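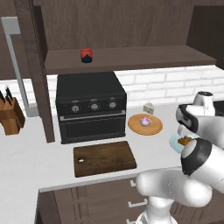

Landlord's new worktop oven trips the electrics, and only in the evening. Is it me?

Posted in Home and Household > Kitchens > Renting
Asked by marrowfat_p

Bear with me, as this has been going on since September and I have lost the ability to tell it briefly.

I rent the top floor of a converted chapel. The kitchen was clearly added by someone who had heard kitchens described but had never needed one. There is one double socket on the worktop side, one single socket by the back door at ankle height, and a third behind the fridge which I take on trust. The built-in oven died in the spring. The landlord, after a period of reflection, replaced it with a Trindina worktop oven, which he carried up himself and presented to me as an upgrade.

To be fair to the thing, it cooks. I have had perfectly decent jacket potatoes out of it, and a lasagne if I use the small dish and lower my hopes. My trouble is that if I have it on in the evening, somewhere between seven and eight, the switch for the kitchen sockets drops and takes the fridge with it. At lunchtime it will run for an hour without a murmur. I have cooked the same tray of chips at both times of day as an experiment, and then eaten both trays, so please don't say I haven't put the work in.

Other things that may matter:

The kettle is a Doltov, quite old, and takes an age.
The washing machine is in the bathroom, but I have my suspicions about what it is connected to.
I have a small fan heater under the table because the chapel was built for people who kept their coats on.
The oven sits on the double socket through a four-way extension, as do the kettle and the radio.
It always goes when the oven has been on for a bit, never straight away.

The landlord says it is "probably the temperature" and has suggested I cook at 200 for longer in place of turning it up to 220. I did this. It tripped at 200. He then said it might be the fish fingers.

I have two actual questions. Is the oven faulty, or is it something I am doing? And if it is the wiring, what do I say to a man who believes in the fish fingers?

Also, and this is a side matter, everything I bake in it comes out dark on the top and pale underneath, like a holidaymaker. Is that the same fault or a different one?

3 replies

tidewrack

Well, you've hidden the culprit in the middle of your list, where you obviously hoped we would skip over it. It's the fan heater.

You don't mention when you turn it on, but I would put money on the evening, when you come in and it's cold. You don't need it at lunchtime, or at any rate not as much. A fan heater is a greedy article, commonly 2 kilowatts, sometimes 3. A worktop oven is generally somewhere between one and a half and two. Your kettle will be another two or three while it's boiling. If all the sockets up there hang off one circuit with a modest breaker on it, and in a conversion done by the sort of person you describe that wouldn't surprise me, then you are asking it for rather more than it was put in to give. It puts up with this for a while and then it doesn't. That fits with it going after a bit and never straight away, as a breaker that is slightly overloaded takes its time about it.

Before you do anything else, though, take the oven off that extension. I mean tonight. Most four-way extensions are rated for 13 amps in total, across everything plugged into them, and an oven and a kettle together will go past that without trying. It should have a fuse in its plug that objects, but I wouldn't like to rely on it, and a warm extension lead is how people end up in the local paper. Feel the plug after the oven has been running. If it's hot, or there is any browning or a fishy smell (your landlord may be nearer the truth than he knows – overheated plastic fittings can smell of fish), stop using that socket altogether and tell him in writing.

So:

Oven plugged straight into the wall, in one half of the double.
Kettle in the other half, and not on while the oven is.
Heater off while you cook. Wear the coat.
Do that for a few evenings and see.

If it stops tripping, you have an overloaded circuit and a sound oven. If it carries on with only the oven running, you have either a faulty oven or something worse in the walls, and either way you put down the spatula and get an electrician in at his expense.

One more thing. Go and look at which switch in the box has dropped. If it's a plain breaker, see above. If it's the wider one with a test button on it, that is an RCD and it's complaining about current leaking to earth, which is another business altogether. Ovens do that when an element is on its way out or has got damp in it. Fridges do it as well, and so do washing machines, and they can gang up, each leaking a bit that wouldn't matter on its own. I spent a whole winter blaming a toaster for what proved to be an outside light full of slugs.

I can't help with your baking. I mostly eat toast.

bobbinlace200

had the exact same thing with my Nunetti, turned out it was just a rubbish oven. took it back, bought a cheaper one, no bother since. life's too short

edit: sorry didn't see you were renting. get HIM to take it back

edit 2: mine was tripping in the mornings as well so maybe not exact same

halfpint_of_prawns

The electrical side has been well covered, and the middle reply has also been made, so I will take the cakes and the landlord.

Cakes first. Dark on top and pale below is a separate matter and quite ordinary for these ovens. In a small box, the top element is a hand's width from your sponge. In the old one it was in another postcode. You are more or less grilling a cake. Things that have helped me, over seven years of a kitchen in which the only oven was one of these:

Use the lowest shelf position for anything that rises. The middle of a small oven is what you would call the top of a big one.

See whether one of the controls lets you choose bottom heat alone, or top and bottom together. People leave this on the grill symbol for months. I did. The symbols on mine might as well have been found in a tomb.

Let it heat up for a good while before anything goes in, even if the light says it's ready. Those lights are optimists. Mine told me it was at temperature when the inside was barely warm enough for a cat.

Buy an oven thermometer. They cost next to nothing and are very upsetting. I hung one in my Cuesta, turned the dial to 200 and left it half an hour, and it read 298. I assumed the thermometer was broken and bought a second one, which agreed with the first. That dial had been lying to me through two Christmases. Once I knew, I marked the real temperatures on the front with a bit of masking tape and we got on quite well. If yours is anything like as far out, incidentally, it's a fault and ought to go back, and it would be another thing to put in your letter.

Foil over the top for the last third of the baking time, shiny side whichever way you like, well tucked in so that it can't lift and touch the element. And use a thin dark tin. A thick glass dish takes so long to warm through underneath that the top is finished before the bottom has been told.

With biscuits, make half a tray. You get a smaller batch, but you can eat all of it.

Now the landlord. I have had several and the fish finger school is well known to me. Don't argue about the cause. You aren't an electrician and neither, thank heavens, is he. Write him an email, very dull, which says the kitchen circuit trips repeatedly in the evening, that it cuts off the fridge, that he supplied the oven, and that you'd like it looked at by a qualified electrician. Ask in the same email for a copy of the electrical safety report for the flat. If you're in England he should have had the installation inspected within the last five years and given you a copy, and the other parts of the UK have their own versions of the same idea. You would be surprised how quickly a man goes off the subject of fish fingers when asked for a certificate.

Keep a note of when it trips and what was on at the time. A line on the calendar will do. It makes you look organised, and it gives the electrician something to go on besides the smell of chips.

If he drags his feet, the council's housing people can be told. I'd only mention this to him once, politely, and towards the end of the email.

On the fridge, if it has been off for longer than four hours, be strict with yourself about meat and milk. I have been less than strict and I don't recommend the following day.

marrowfat_p (original poster)

Thank you all. Heater off, oven in the wall, kettle forbidden, and it ran from half past six until nearly eight last night without tripping. I had my coat on throughout and ate a shepherd's pie that was hot in the middle for once.

It is the plain switch and not the one with the button, so no slugs that I know of. The extension plug has a slightly brown look about one pin, so that has gone in the bin and I have sent the dull email with a photo of it.

He has replied to say that he'll "have a think about the report". He also asks whether I have tried a different brand of fish finger.

Thermometer ordered. I'm dreading it.

tidewrack

Good about the extension. Now look at the socket it was in. If the plug pin was brown, the inside of the socket may be too, and you have just plugged an oven into it.

marrowfat_p (original poster)

It is a bit brown. Cold salad tonight. I've sent a second dull email.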